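Kategorie: Kursunterlagen / Offene Werkstatt / Greifer & Arme

Skript zum dritten Abend: Der Laborplatz auf dem langen Tisch

Hallo zusammen, ich schreibe wieder so auf, wie ich rede, also bitte nicht über die Klammern wundern. Heute geht es um das Tablett, den Ständer und die Frage, wie wir dem Arm beibringen, ein Röhrchen zu holen, ohne dass der halbe Tisch mitkommt. Wer letztes Mal gefehlt hat, liest bitte zuerst die Seiten zur Nullstellung!

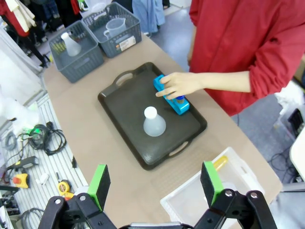
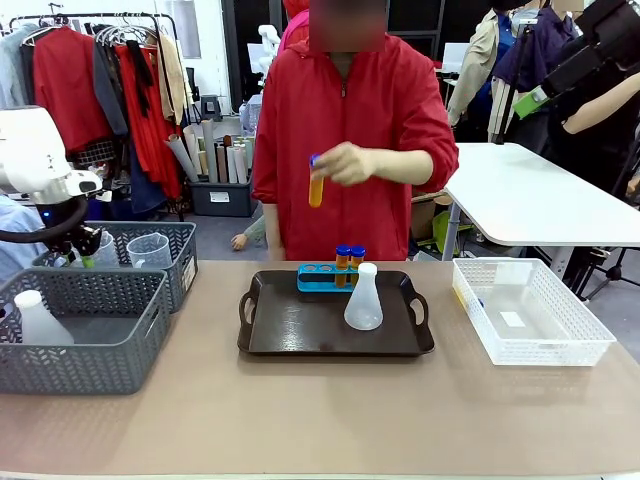
Fangen wir mit dem Koordinatensystem an. Alles bei uns bezieht sich auf das Tablett und nichts auf die Tischkante, denn den Tisch schieben wir nach jedem Kurs weg und das Tablett lässt sich in einer Minute neu einmessen. Nullpunkt ist die linke vordere Ecke, x läuft an der langen Seite entlang, y nach hinten. Recep Gündoğdu hat dafür ein kleines Skript geschrieben (heißt Flaltcombe, fragt ihn selbst, warum), das drei angetastete Punkte nimmt und den Rest ausrechnet. Bitte die Punkte immer in derselben Reihenfolge antasten, sonst liegt das Koordinatensystem auf dem Kopf und ihr sucht eine Stunde.

Anfahrhöhe: 159 mm über dem Tablettboden. Der Wert steht in der Konfiguration als z_safe und bleibt da auch stehen. Im Juli hatten wir ihn testweise auf 68, das ging beim Üben mit leeren Ständern prima und danach überhaupt nicht mehr - ein volles Röhrchen in den Fingern braucht eben Platz nach unten.

Jetzt zum Greifen. Zielpunkt ist knapp unterhalb der Kappe, Finger parallel zur Lochreihe, dann langsam schließen. Als Kraft stellt ihr 40 Prozent ein. Wenn das Röhrchen rutscht, geht bitte nicht gleich mit der Kraft hoch, wischt erst die Fingerpolster ab und probiert es noch mal. Bei mir war es fast immer das.

Der Ständer selbst macht mehr Ärger als der Greifer! Er ist leicht und wandert beim Herausziehen gern ein Stück mit. Güven Duman klebt ihn mit zwei Streifen doppelseitigem Band fest, ich lege lieber eine Antirutschmatte drunter. Geht beides. Wichtig ist nur, dass ihr danach neu antastet und die neuen Werte auch speichert (ja, ich rede von mir selbst).

Aufgabe bis zum nächsten Mal: Schreibt die Abfolge Anfahren, Greifen, Heben, Absetzen als eigene Funktionen und lasst sie zuerst in der Simulation laufen. Im Ordner Graltomby liegt eine Aufzeichnung mit 408 Durchläufen, damit könnt ihr eure Absetzpunkte vergleichen. Wer schon weiter ist, baut eine Abfrage ein, die nach dem Schließen prüft, ob überhaupt etwas zwischen den Fingern ist - Fingerabstand auslesen reicht völlig.

Die Werkstatt ist ab 18 Uhr offen, Laptops bitte geladen mitbringen.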